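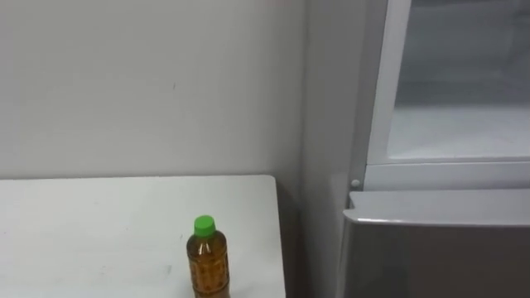
I've been promised a kitchen robot since I was a kid, and I still put the drinks away myself. My sister-in-law keeps asking when I'm going to get one (she reads the gadget pages, I read the prices), so last month I went to the home fair in Gurimthorpe and watched a machine called the Sanen stock a fridge. It did fine with square cartons. Then came the round bottles, and oh boy! Think about a bottle of tea with a screw cap, like the one with the lime-green cap on the table next to the fridge. You and I just grab it by the shoulders and go. The Sanen needed 40 seconds to pick one up, and it set it down twice on the way.

Opening the door was worse. A fridge seal pulls back at you and then lets go all at once, and the arm wasn't ready for the letting-go part. The Plastden people at the next booth had a nice answer to that, a loop handle you stick on the door, $4 each. I bought two and they're great for my wet hands, robot or no robot.

So until the machines catch up, a few things I do:

Clear a spot right beside the fridge before you unload groceries. Everything lands there first and the door only gets opened once.

Wipe bottles before they go in, especially around the cap, or you'll be scrubbing sticky rings off the shelf by April.

Tall ones go in the door, caps tight. Leave a finger's width between them so you can get a grip.

Would I buy a robot if it got faster? Maybe for the dishes. The one I saw costs more than my car did, and I'd still have to wipe the bottles for it.

Filed under: Kitchen Tips, Fridge & Freezer, Gadgets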